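Edov Bench Notes: Gray Panel, Green Strip, Blue Insert
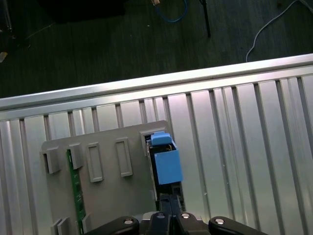

The Edov assembly bench in the Karakaya workshop is used for small plastic housings and the circuit boards that go into them. The page collects notes on one work surface and one job, the gray panel for the Plekano enclosure. It replaces the older page Ekrem Kaplan kept, which covered the previous bench and is out of date in most respects.

The entries below are grouped by part. Part names follow the drawing list. Where the shop uses a different name, both are given. Corrections go to Kevser Aydoğan.

Work surface

Ribbed aluminum, built from extruded slats laid parallel, with narrow grooves between them. The slats are bolted from underneath so that no fastener head stands above the working face.

The grooves collect swab lint and clipped zip-tie ends. Vacuum along the slats, then wipe in the same direction. Wiping across the slats drags debris from one groove into the next.

Maximum clamp torque on this surface is 5 newton meters. Higher values have pulled T-nuts out of line on the Fundum bench, which uses the same extrusion.

Frame rail

A long silver aluminum rail runs along the far edge. Its top face is smooth and is treated as a reference surface. Tools are not to be rested on it.

Leonie Ngata checks the rail against a straightedge in December and again in June. The last check found no correction needed at either end. The one before that called for a shim at the left foot, which is still in place and should stay there.

Floor

Dark gray-green, with a faint plank texture. Small dark parts are hard to find on it. Use the magnetic sweep for screws and a flashlight held low for everything else.

Gray panel

Flat molded plastic, roughly rectangular, with a rounded corner. The drawing calls it the carrier. On the floor it is the panel, and travelers may use either word.

The panel lies flat on the slats with its molded features facing up. It is light enough to shift when a part is pressed into it, so one hand stays on the panel during any insertion. Double-sided tape was tried and dropped — it left residue on the underside that took longer to clean than the insertion took to do.

Panels arrive in cartons of 447. Cartons are opened at one end only, and the inner bag is folded closed between shifts.

Clip blocks

Small gray blocks molded as part of the panel. The block at the far left of the upper row has an open slot facing outward, and the one beside it is of similar shape. There are more small clip blocks toward the lower left corner of the panel.

Inspect the slots before any board is fitted. Flash inside a slot is the most common molding fault on this part. It can be removed with a plastic scraper. A steel blade raises a burr and the panel is then scrapped.

A clip block that shows a white line at its base has been overstressed. Reject the panel even if the block still feels firm.

Raised frames

Two raised rectangular frames with the same tall, narrow proportions, one sitting slightly higher on the panel than the other. The offset is correct to drawing. New assemblers report it as a defect at least once, and Aurelio Requena has added a line about it to the training sheet.

The walls of the frames are thin. Panels are stacked with a foam sheet between them for this reason, never more than one layer of panels directly on another.

Circuit board strip

A narrow green strip that runs vertically along the left portion of the panel, starting just below the second clip block. Tiny surface-mount components and traces are visible along its length. The left edge is held in line with the clip features, and that alignment is the first thing to check after fitting.

Handle the strip by its long edges. Do not press on the components. If the strip has to be moved up or down, release it fully and refit it. Sliding it along the clips scrapes the mask at the edge.

Strips are counted out in lots of 557 and kept in antistatic trays until needed. A tray that has been left open overnight goes back to incoming inspection.

Narrow tab

A single gray tab stands a little to the right of the lower clip blocks. The tab is easy to snap with a sleeve or cuff. Perihan Uysal asked the molder for a thicker root, and the change is scheduled for the next tool revision. Until then, a broken tab is a reject.

Slot opening

Rectangular, at the upper right of the row and close to the top edge of the panel. Gauge it with the flat pin from the Plekano kit. The pin should enter under its own weight and come out without turning the panel over.

Light-blue part

Small top tab, short horizontal cap with a flat face, and a larger box-shaped block below the cap with slightly rounded edges. The drawing name is insert, blue. It is at the right edge of the panel near the slot opening, with the block at a tilt.

The color identifies the revision. Earlier revisions were white and are not interchangeable. Any white inserts found in the bins go to Ekrem Kaplan for disposal.

Check the flat face of the cap for sink marks under a raking light. A shallow mark is acceptable if a fingernail does not catch in it. The edges of the block are not a cosmetic surface and do not need inspection beyond a quick look for flash.

The mold for the blue part is cleaned every 2,000 shots. Parts from the first tray after cleaning are set aside until the cap dimension has been measured — release agent has caused short fills there before.

Related pages: Fundum bench surface, Plekano gauge kit, Molding faults by part number.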